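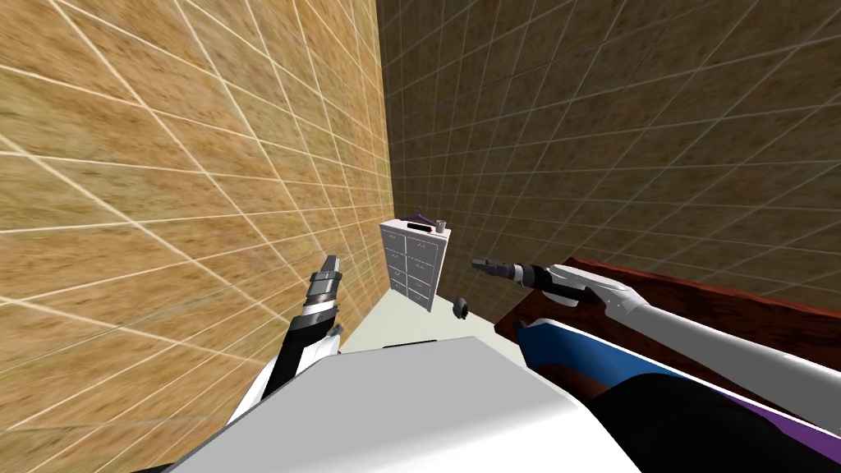 ロボット工学実習II 配布資料 第6回
見学:双腕マニピュレータのシミュレーション実演(Tetville研究棟)
実施日:2021年7月14日

1. 見学の目的
実機導入前の段階で、動作計画と視覚系の検証がどのように行われるかを確認する。使用ソフトウェアは同棟で開発中の環境「Alemneh」である。

2. 環境の構成
室内モデルは、格子状の目地をもつタイル壁、引き出しを備えた白いキャビネット、赤褐色のテーブル、双腕ロボットからなる。両腕の先端は平行グリッパである。キャビネット天面には小さな灰色のカップなどの小物が置かれる。制御周期、接触剛性、摩擦係数は設定ファイルで与える。小物の初期姿勢は乱数で決まり、シード値を固定すれば同一条件を再現できる。

3. 実演の手順
(1) 初期姿勢の読み込みと関節角の確認
(2) 把持候補の生成。上限は1物体につき100点
(3) 干渉検査。自己干渉、壁面、テーブルの順
(4) 軌道の実行とログの保存
当日の試行数は198で、ログは全件Detbergサーバに置いてある。把持の成否判定は物体の高さ変化による。判定の閾値は資料末尾の参照先を見ること。

4. 手先視点の扱い
手先視点では指先と背景の位置関係を直接評価できる。一方、壁面が視野の大半を占めると、奥行き推定に使える特徴が目地と模様に限られる。 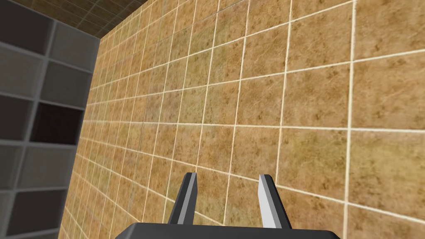
出典:Tetville研究棟 見学用資料(Alemnehによるレンダリング画像)

指の間に物体がなく、背景がタイルのみの場合、特徴点の対応付けに注意を要する。タイルの模様は繰り返しであり、隣接タイル間で誤対応が起こりやすい。実演では1画面あたりの特徴点数を4000に制限し、対応付けの後に幾何検証を行っていた。目地の消失点から手先の傾きを求める方法も紹介されたが、目地が密に見える遠方では誤差が増す。

5. 課題
(a) 手先視点と頭部視点の座標変換を、同次変換行列を用いて書け。
(b) 繰り返し模様による誤対応を減らす方法を二つ挙げ、計算量を比較せよ。
(c) 干渉検査の順序を変えた場合の計算時間への影響を論ぜよ。
提出はA4で2枚以内。図には座標軸を明記すること。

参照:Holthorpe実習サーバ内「見学06」。10月の実機実習でも同じ記号を用いる。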